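Secondhand store Sotelo says it will sell whole households, priced by the room

The resale shop Sotelo plans to start selling the contents of cleared homes as complete lots, with one price for each room and no picking through. A first house is open for viewing by appointment, and the tables and hallway are as buyers will find them.
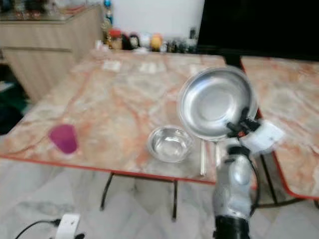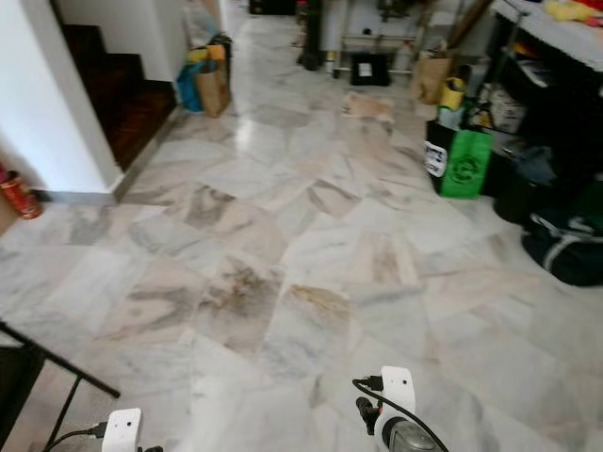
A table in the main room, and the hall at the foot of the stairs.

LOCAL BUSINESS

June 28, 2021

Owner Roxana Benavides calls the plan "a fairer way to empty a house." Fairer to whom is harder to say. A buyer who wants the stainless steel pan and the small bowl has to take the pink-and-orange tables too, along with the figurines on the back shelf. A buyer who wants the tables gets the pan.

The hall is being offered on the same terms. That means the white metal shelving and what is on it, plus the bags by the staircase. Benavides would not say what was in the bags. "Household goods," she said, twice.

Sotelo has 19 homes signed up, according to a flyer the shop handed out last week. Asked for a list, Benavides gave the names of three families and said the others were "at the talking stage." Prices are set by Kendeo, an appraisal firm that is paid a share of each sale. The firm's Yhon Puma said the share does not affect the figures. He declined to say how large it is.

The shop tried something like this in January, with mixed boxes from a single kitchen. Edith Flores bought two of them. She said she kept a colander and a set of spoons and took the rest back to the same shop as a donation. It was on the shelf again the next morning, she said, at a higher price.

Benavides said the boxes were "a learning experience" and that room lots will be easier to judge because people can walk in and look. Viewings last seven minutes. Drawers may be opened, but nothing may be moved from one room to another.

Haulage is extra, through a company called Birow, and buyers may not use their own truck. Lots not collected in three days go back to Sotelo without a refund. The flyer puts that part on the back.

No opening date for sales has been given.

Comments (3)

Chiến Huỳnh
I'd pay for the cabinet with the glass top and leave everything else. Called and asked. No.

Beril Demirtaş
Is that a cat in the hallway?? Does it go with the room?

E. Flores
They spelled my name right this time. The spoons were good, to be fair to them.

Contact the newsroom | © 2021 Pultico Local | Back to top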